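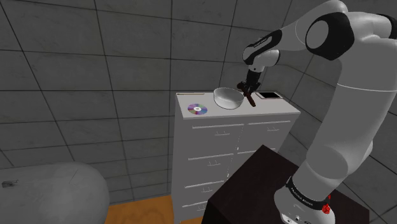
Page 27

Gorcombe Scene Pack - simulated household rooms for testing robot arms

Hi, and thanks for stopping by the product page! I'm the one who builds the rooms, so if a drawer handle looks odd to you, write to me and I'll fix it. Gorcombe is a set of simulated rooms with an arm already in place, and we made it to answer one fairly narrow question: how much does clutter hurt a policy that has learned to pick up thin things?

Thin things are hard. A mug forgives you a lot, but a stick lying flat on a white surface gives the fingers almost nothing to close on, and once you have it, it tends to end up at an angle (look at how the dark brown one is sitting in the gripper up top). I got so tired of watching grasps slide off that I named a whole folder after it.

What's in the pack

You get 326 room layouts and the object set that goes with them. The one on this page is from the bathroom group, with gray tile walls, a wood floor and a white chest of drawers as the work surface. The bowl, the disc and the flat black device on top are distractors, and so is the second, lighter stick along the back edge. That second stick is my favorite part - it's close enough in shape to the target that a policy which has only learned "go to the long thin thing" gets caught out right away.

The arm stands on its own pedestal in every layout, and you can move the pedestal. Please do! A lot of what we learned came from shifting it a little and watching the scores change.

How we test

Each trial starts with the target somewhere on the furniture top and a one-line instruction. The policy gets the camera view and the joint readings, nothing else. We score the grasp and the placement separately. Dirk Geerts talked me into that after I had spent most of August staring at a single success number that told me very little. Then we run the same trial with the distractors taken out, keeping the start pose and the lighting the same, and compare the pair.

What we found

We ran 3664 paired trials on the baseline that ships with the pack. Grasping held up better than I expected with clutter around. Placement was the weak spot, mostly when the held object was tilted and its low end had to clear the rim of something on the way over. Picking the wrong stick happened too, and it happened more when both sticks ran in nearly the same direction.

Jozef Kramer reran the bathroom group on the Junport machine with new seeds and saw the same ordering. We haven't tried it on a real arm yet, so please don't read the scores as a promise about your kitchen.

Practical stuff

The Stellus loader reads the layouts directly. If you use your own loader, the object poses are in a plain text file next to each room, in meters, with the room corner as the origin. Rendering is the slow part - I'd turn the shadows off while you're debugging and put them back for the scored runs. You can queue up to 700 trials in one batch, and after that you'll want to split the job.

Lab licenses cover everyone in the group, students included. Updates within the same version are free, and the drawers will open in the next one (right now they're fixed shut, sorry to the three people who have already asked). For a trial copy, use the request form and tell me which arm you work with.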